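Skakum Adds Stain-Resistant Sealer to Countertop Care Line

Skakum will begin shipping Stikano, a water-based sealer for stone and stone-look countertops, in January. One bottle treats a standard kitchen in two coats and cures overnight. Stikano will be stocked at 152 Vovis stores.

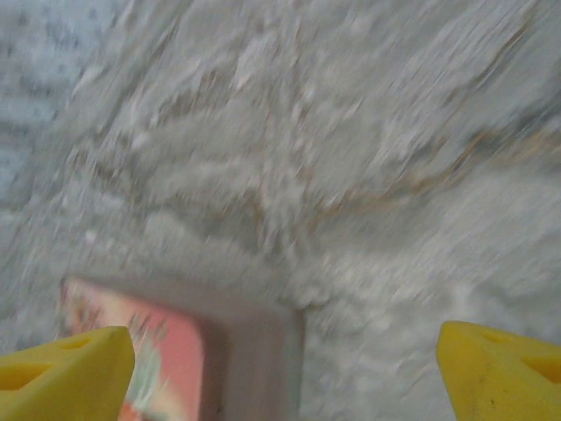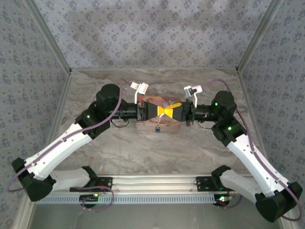
Kuipers, which tested the sealer before release, reported that coffee and oil wiped off without marks after 5 hours, but asked for clearer directions on recoating. Revised labels will ship with the first order.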